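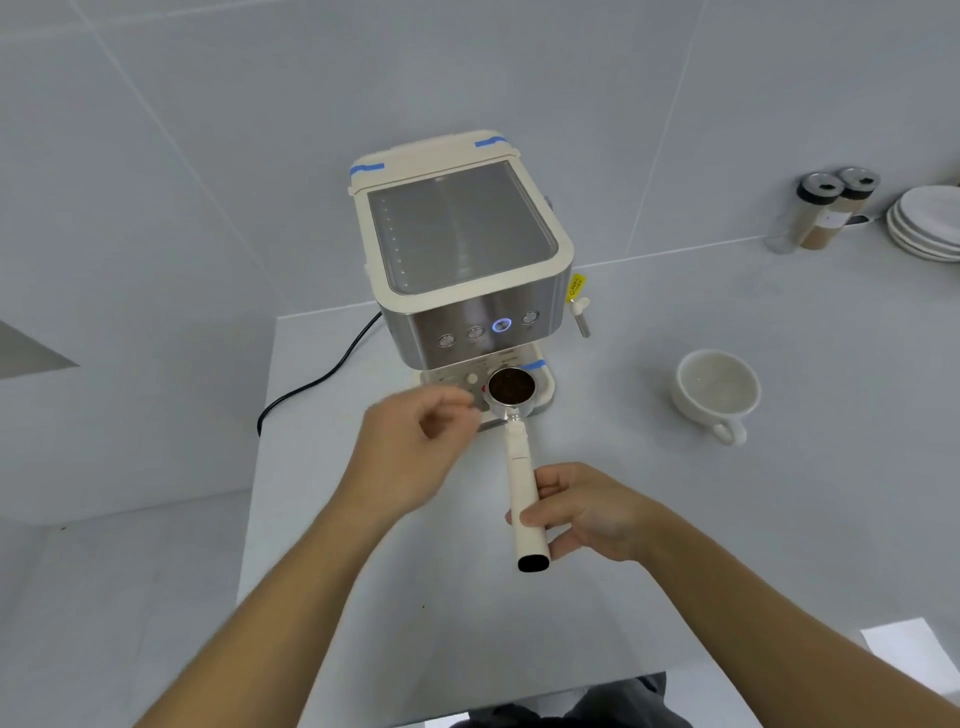
Re: [jirncombe-hall] drinks at the June open morning

> Are we doing proper coffee this time or the big urn again? And who
> is bringing milk? Last year we ran out by 11 and there were
> complaints. Also is the side gate going to be open for the
> Dalsgaard lot, they have trestles to bring in.

Quick one, on my way out. Urn again I'm afraid, plus tea. The hall kitchen trips if you run two things off the same socket — see last year.

Milk: I'll get 15 pints, oat as well if Jandska have it in. Somebody else do sugar please.

Side gate yes, from 7. Code is still 517, dont put it on the poster. Trestles go along the back wall, not by the fire door, we got told off.

Still short of 2 people for washing up, second half. Reply to me and not the whole list or everyone gets it twice.

Cakes labelled with nuts / no nuts please. Will send the stall plan tonite if the printer behaves.

Raffle prizes to the porch box.

Share (2) | Comments (7)
We use cookies to remember your list settings. OK
Contact the list owner | © Woninus Lists | Back to top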